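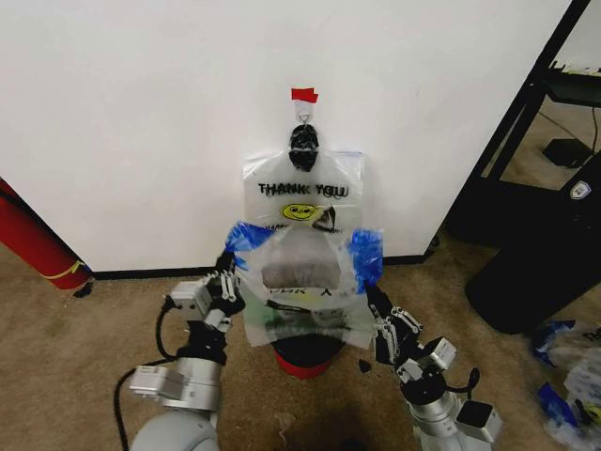
Hanging the small trash bag: how we do it in our house

By Katherine Henao, April

Plastic shopping bags come into our home faster than we can use them, so the small ones become trash bags for the rooms where I don't want a big can. For years I put the bag on a door handle and it was always falling. Now I use a small hook stuck on the wall, above the baseboard, with a strip of tape over the top. The handles of a thin bag like the THANK YOU one with the smiley face should be gathered together and wrapped over the hook as one bundle, with the opening turned to the front. A little blue tape at each side of the rim gives your fingers a place to hold when you pull the bag open. Under the bag I like a small container on the floor, and the red one with the black rim is a good size for this.

Some things I learned with time:

Clean the wall with a dry cloth before you stick the hook, and wait one night before you hang anything.

Check the bag for holes. Blow a little air in it and press – you will feel where it escapes.

Only dry and light trash. Paper, tissues, the dust from the broom. Fruit peels go to the kitchen, my husband Wilmer knows this very well now.

Change the bag when it is half full. A full one pulls on the tape and the paint can come off together with it. If you rent, try first behind a piece of furniture.

To take off the hook, warm it with a hair dryer and pull slowly down along the wall.

Next time I will write how I fold the clean bags so they fit in one drawer.

3 comments

Marisol Espinoza: Does the tape leave glue on the wall? Mine did, in the bathroom.

Katherine Henao: Marisol, a bit of cooking oil on cotton, then soap. Test in a corner first.

Guangming Liang: I do the same in my garage for sawdust, but with two hooks so the mouth stays open.

Contact | © Katherine Henao | Back to top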